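3.2 Surface and edge conditions on narrow concrete streets

The second group of segments covers the concrete streets of the Gerar district in Pluvville. These streets were laid as plain slabs and carry mostly local traffic. The survey recorded 366 segments, of which 12 were set aside for repeat rating by a second rater. Segment limits were fixed at street corners, or at a change in the type of edge where one occurred between corners.

Each segment received two separate ratings, one for the pavement and one for the edge. Earlier work in the district combined these into a single score (Kashyap and Lindgren), which made it hard to tell a cracked slab from a sound slab with a failing shoulder. The distinction matters for maintenance planning, as the two problems call for different crews and different budgets. Where the two sides of a street differed, the edge rating was taken from the side in poorer condition.
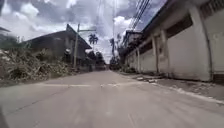
Figure 2. Concrete road with an unpaved shoulder on the building side and plant growth on the opposite side.

The segment in Figure 2 shows why the edge was rated separately. Dirt and gravel lie between the pavement and the building, and broken slabs and rubble sit beside the road where the shoulder narrows. Under the combined score, material of this kind was entered only if it reached the traveled surface. Under the present method it is entered wherever it lies within the shoulder, and low plants growing along a wall are noted as a separate item.

Streets with a raised edge were rated on a different form. On these segments the raters noted the state of the curb, any loose material on the sidewalk strip, and patches or stains on the slab itself.
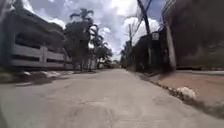
Width was treated as a fixed property of the segment and did not enter either rating. Cracks were recorded by direction — along, across, or diagonal to the line of travel — and slab joints were excluded where the raters agreed that the line was a joint. Where they could not agree, the line was entered as undetermined and left out of the totals reported in Section 4.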